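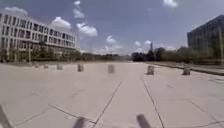
Raluca Stoica reckons I've got the backhand all wrong, and she told me so in a comment so long that I had to make a cup of tea before I got to the end of it. Her point, if I've understood it, is that a club player who learnt two-handed as a child has no business switching to one hand at forty-four, and that my elbow will send me the bill by December.

Well, Raluca, the elbow is fine. The backhand is another matter.

For anyone who missed the last post, I decided over the summer that I was going to hit a one-handed backhand like the players I grew up watching. I bought a second-hand Juserell (lovely old thing, 300 grams before you string it, head about the size of a saucer) and I booked the wall at the club for an hour every morning at seven. The wall never misses, and it never sighs at you when you shank one into the car park either, which I can't say for Ruxandra.

Ruxandra Căpraru is my doubles partner and she's been a saint, mostly. We're in the second round of the Hurken Cup, which is our little inter-club thing, and she had hoped I might save the experiments for after we'd been knocked out. Fair enough! I did promise to go back to two hands for matches. Then we were 4-2 up in the first set against the pair from Ardeleanu, the ball sat up beautifully on my left, and my right hand just went for it by itself. It cleared the net, it cleared the baseline, and it cleared the back fence. We lost that game and the next three as well.

We did win in the end, 4-6, 6-3 and then the match tie-break, 10-8. I hit slices for the whole of the last two sets, and the slice is the one bit that has properly improved. It stays so low now. Their taller player hated it, kept bending down and muttering, and I'm ashamed to say I enjoyed that very much.

I've been keeping a tally on the wall sessions, because I like a tally. 3,507 backhands so far, in a squared notebook with a pencil on a string. My longest run without a miss is 166, and I was so excited around the 150 mark that I started saying the numbers out loud and a man walking his spaniel joined in.

What still goes wrong is the high ball. Anything above the shoulder and I've got no strength at all, it just sort of flops off the strings. Hanus, who coaches the juniors, says to take it earlier, on the rise, or else to back right up and let it drop. I've tried both. Taking it early means I have to have seen it coming, and backing up means I'm nearly in the hedge. He also says to keep the left arm behind me as I swing so that I don't spin round like a gate, and that did help, I'll give him that.

Strings next. The Juserell came with something stiff and ancient in it, so I'm having it redone with a softer set at a lower tension, partly for the elbow (yes, all right, Raluca) and partly to get a bit more depth for free. If any of you play one-handed with a small head I'd love to know what tension you use.

Quarter-final is at ten in the morning, away, on their horrible fast courts with the short run-back. Ruxandra has made me promise again. Two hands, all match, unless we're 5-0 up.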